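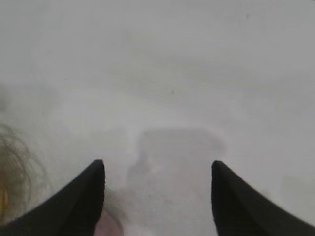 Page 36

Section 3. Care and Preparation of the Work Surface

3.1 General

This section applies to all flat work surfaces supplied with the Arkatden bench series in the pale gray finish. A light surface of this kind can show faint streaks or smudges that are hard to make out against the overall tone, particularly under even overhead lighting. The surface shall be inspected before each working period and cleaned in accordance with 3.3.

3.2 Before You Begin

The following items are required:

Two lint-free cloths, one for washing and one for drying
Namum neutral surface cleaner, or an equivalent approved by the site supervisor
A measuring cup marked in milliliters
A hand lamp

Note: Do not use paper towels. Paper fibers can collect at the bench joints and are difficult to remove.

3.3 Routine Cleaning

1. Remove all tools, trays and loose parts from the bench. Items that cannot be removed are to be covered.

2. Wipe away dust with a dry cloth, working from the back of the bench toward the front. Do not press down on grit.

3. Measure 200 ml of clean, lukewarm water and add one capful of cleaner. Stir gently until mixed.

4. Dampen the first cloth and wring it out. The cloth must not drip.

5. Wipe the surface in straight, overlapping passes. Circular wiping leaves marks that show up later under side light.

6. Dry the surface at once with the second cloth, using passes in the same direction.

7. Hold the hand lamp low at one side and look across the surface. Diagonal streaks indicate that cleaner remains. Repeat steps 4 through 6 with plain water.

Caution: Do not use solvents, scouring powder or abrasive pads. Damage to the finish caused by these products cannot be repaired on site and is not covered under the Arkatden service agreement.

3.4 Stubborn Marks

1. Lay a damp cloth over the mark and leave it in place for 300 seconds.

2. Lift the cloth and wipe once in a straight line.

3. If the mark is still visible, apply Sukik paste with a fingertip — no more than will cover the mark — and wipe it off immediately.

4. Rinse and dry the area as described in 3.3.

Note: A shadow cast by an object close to the bench may be mistaken for a stain. Move the lamp before applying paste. A shadow will shift with the light and a stain will not.

3.5 Records

Each cleaning shall be entered on Form 368, with the initials of the person who carried it out. Completed forms are kept with the bench log. Where a mark remains after two treatments under 3.4, note its position on the form and notify the surface maintenance desk. The contact for the day shift is Halldóra Ladefoged; the contact for the evening shift is Villads Frandsen.

Caution: Do not place equipment back on the bench until the surface is fully dry. Moisture held under a flat base can leave a permanent outline.

Replacement panels are ordered through Egilsson. See Section 4 for panel removal.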